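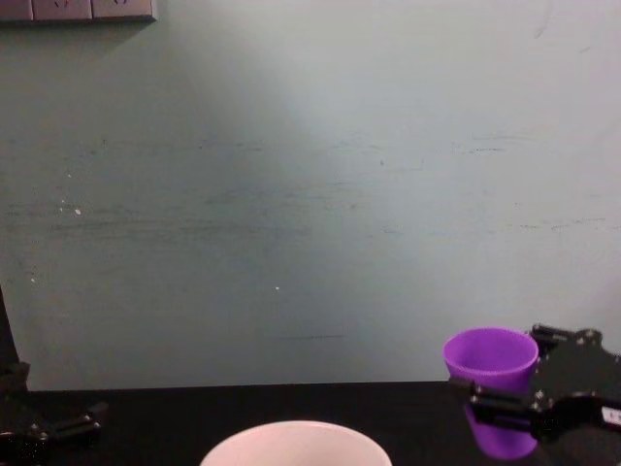
Yamuna Chowdary wrote to the local to ask how long a member should hold on to pay stubs once the year is over, and whether a shoebox is good enough.

A shoebox will do if it is dry and labeled. Members of the Dondwood local are advised to keep every stub until the annual wage statement has arrived and the two have been compared. Stubs that show overtime, shift premiums or back pay should be kept longer, in a separate envelope marked with the year.

Household Tips for Members: Pay and Benefit Papers

Store papers away from the stove, the sink and outside walls. A kitchen drawer is convenient but tends to collect grease and moisture.

Write the hours worked on a wall calendar at the end of each shift. Check them against the stub on payday.

Use pencil for hours and ink for corrections made by the payroll office.

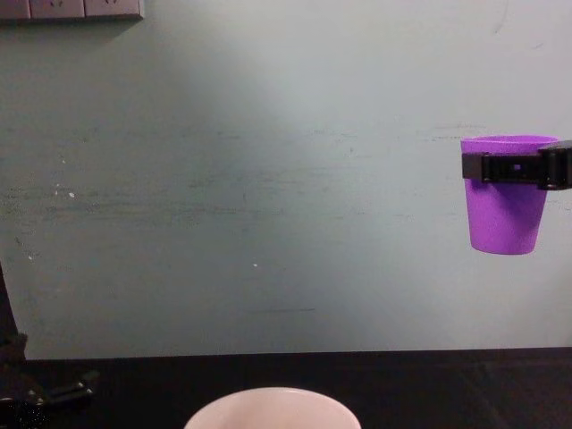 Receipts for work boots and safety glasses fade quickly. Photocopy them the same week and staple the copy to the original. The boot allowance at Leron is $100 per year, and claims must reach the office within 60 days of purchase.

Keep one copy of the current agreement at home and another in your locker. Replacement copies may be requested from Nomvula Makhubela at the union office.

Shred old papers that show a Social Security or bank account number. The shredder at the hall may be used during office hours; please remove staples first.

Page revised February 27, 2023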